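Stesoswood Tabletop Set: README

Release 3, 6 October 2026
Maintained by the Narmont tableware notes project

What this is

A small collection of pictures and written notes on clear drinkware standing on a plain white table. It was put together for people who sort, list or draw household items and need to see how a transparent cup reads against a pale surface. The current release holds 1,857 pictures and 111 note files. All of the pictures come from the same room at Stesoswood.

The first release in February covered colored mugs only. Those are now kept in a separate set called Figueroa and are no longer updated here.

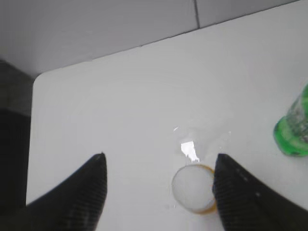
4 min read

Clear cups are the hard part of this set. A small transparent cup on a matte white top has almost no color of its own, so the note files ask for the rim and the base first and the sides second. If only the rim can be made out, write "rim only" in the outline field and leave the side field blank. Do not guess the height from the rim.

The tabletop is smooth and white with rounded corners. It takes faint marks easily. Pale circular smudges or wipe marks can be seen in the middle area in many pictures, and they are easy to mistake for the base of a cup. Release 2 had entries where a smudge was listed as a second cup. The ones we know of have been fixed. If you find another, send us the entry number and the old value.

Folder layout

cups: pictures with at least one clear cup in view
surface: pictures kept mainly for the table and its marks
notes: one plain text file per group of pictures
lists: the item list and the list of changes

Fields in the note files

item: what the thing is, in everyday words (cup, bowl, jar)
clarity: clear, cloudy or solid
outline: full, part or rim only
side: straight, sloped or blank
surface marks: yes, no or unsure
neighbor: anything else standing on the table, or blank
remark: free text, one line

There are 8 item words in use. Please don't add new ones without writing to us, as the lists are sorted by them. "Glass" is not an item word. It was dropped in Release 2 because people used it for the shape and for the material, and the two got mixed up in the lists. Use "cup" for the shape. Material is not recorded.

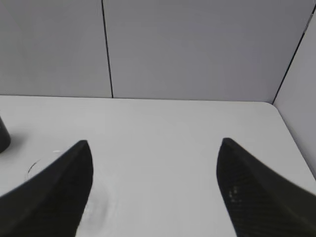
Surface marks are the field that gets the most corrections. The rule is to use "yes" when the mark is plainly on the table, "no" when the top looks clean, and "unsure" when a line could belong to either a mark or an object. The thin ring toward the left of the table is an "unsure" entry: it could be the rim of something clear and round, or a circular mark lying flat. Leave the item field blank in a case like that and put "ring" in the remark. Shadows do not count as marks, even when they are soft and rounded.

The neighbor field works the same way. Enter a thing only as far as you can tell what it is. A dark rounded object at the side of the table goes in as "dark object" and nothing more. Wall seams, floor and anything past the edge of the top are left out.

Cleaning between groups

The table is wiped with a dry cloth between groups and with a damp one at the start of each day. We tried a spray cleaner for the earliest groups and stopped using it, as it left streaks under the side light. Those groups are marked "spray" in the list of changes.

Known problems

Clarity was entered by eye, and "cloudy" is used unevenly in the older notes. Some jars are filed under cups. The side field is missing from the oldest groups and will stay that way.

The sister set, Jarov, uses the same fields for bowls and plates on a dark table. The two can be joined on the item field, but check the outline values first. Jarov uses "edge only" where this set uses "rim only."

Use

Free for study, teaching and drawing practice. Please name the set and the release number. Corrections are added to the list of changes with the next release.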